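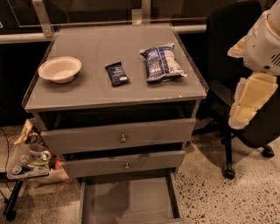 Kendine household tasks project
Progress report to Baptista, second reporting period
Prepared by Lalit Garg, for the attention of Harriet Ambrose

1. Summary

In this period we moved from single-object tasks to tasks with furniture. The operators are now recording the nightstand task, in which the robot is guided by remote control to work with drawers and with small things lying on the top. At the close of the period we hold 3,591 recorded demonstrations for the whole project, and 1,243 of them are with the nightstand. The target agreed with you for this date was lower, so we are ahead on quantity. On quality we are a little behind, and I explain this in section 3.

2. Work done

Eoin Geraghty and Rodrigo Serrano share the operator work, in shifts of two hours. Dexter Mercado prepares the furniture between the recordings and writes the task sheet. Each sheet gives the starting position of the drawers and the place of every object, and the operator reads it aloud before he begins.

The present set of objects is a paper bowl, a snack bar and a bag of chips, put on top of the nightstand. We chose them because they ask for different grips. The bar is small and flat, so the fingers must come down very near to the surface. The bag changes its shape when it is pressed, and the operator has to learn how little force is enough. The bowl is light and moves away easily if the arm arrives from the side.

For the drawers we kept the small round knobs which came with the furniture. Eoin proposed larger handles, and it would be faster with them, but most homes have knobs of this kind and we prefer to keep the difficulty. 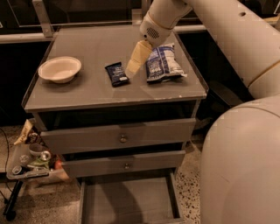 3. Problems met

We removed 303 demonstrations after review. In most of them the operator had stopped for a long time above the object to judge the distance, and a model trained on such recordings learns to hesitate also. Rodrigo now makes ten practice attempts at the beginning of the shift, which are not saved. The pauses became shorter after this.

The foam on the finger pads wears out more quickly than we calculated. The edges become ragged, and then the grip on thin objects is less sure. We have asked Sterix for a denser foam and wait for their samples.

A smaller matter is the lip around the top of the nightstand. When the operator drags an object towards himself it can catch there — we decided that he should always lift and never drag, and the task sheet was corrected.

4. Costs

Spending is within the budget. The only new item is the replacement foam. We do not ask for additional money in this period.

5. Next period

We will record the same task with a second nightstand, lent by Istono, which has a different height. The first trained model should be ready for testing in December. I would be grateful if Harriet could confirm before then whether Baptista wishes to attend the test in person or to receive the recordings only.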